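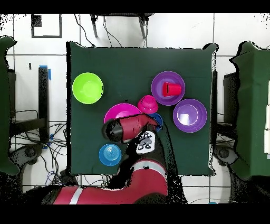
Colored plastic dishware comes back into use at the Khumalo Street play kitchen in March, and the storage rules have been revised. The main change concerns small pieces left on their sides or upside down on the cloth. A red cup lying on a purple plate blocks the plate, and nothing can be stacked there until the cup is lifted. The same applies to an overturned bowl such as the small magenta one: its foot faces up and its inside is closed off. Turn every piece open side up before sorting starts.

Sorting is by color first, then by size. Each color has a larger piece and a smaller one that goes inside it. Purple has more than one set, and either small piece fits either large one. The inventory now stands at 691 pieces across all kits, stored in Widdale crates with a limit of 200 pieces per crate -- the crates will hold more, but the lids no longer latch properly. 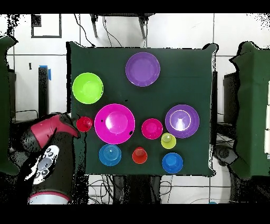 Can pieces from different kits be mixed? Mixing is fine within the Umo range, where the diameters match. Older Clekarari bowls are slightly wider at the foot and should stay in their own crate, marked on the short side.

Lay all large pieces out on the green cloth before any small piece is placed. Leave a gap between rims so that a hand can reach each one without moving its neighbor. Then set the small pieces in, working from one edge of the cloth to the other. Red pieces are the exception and may go with purple or with orange-red, as the kit card shows.

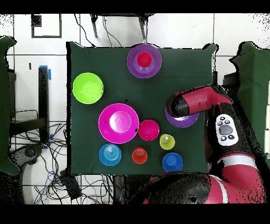 Once the small pieces are in, check that each sits flat. A cup that rocks is usually resting on the wall of the bowl, and a quarter turn is enough to seat it. Stacks in the crate should be no more than 8 sets high. Pieces with dark marks on the rim stay in circulation; cracked pieces go in the tray by the sink. Cloths are shaken out and rolled, never folded -- the creases lift the corners. Kits are due back on the shelf by 4 p.m.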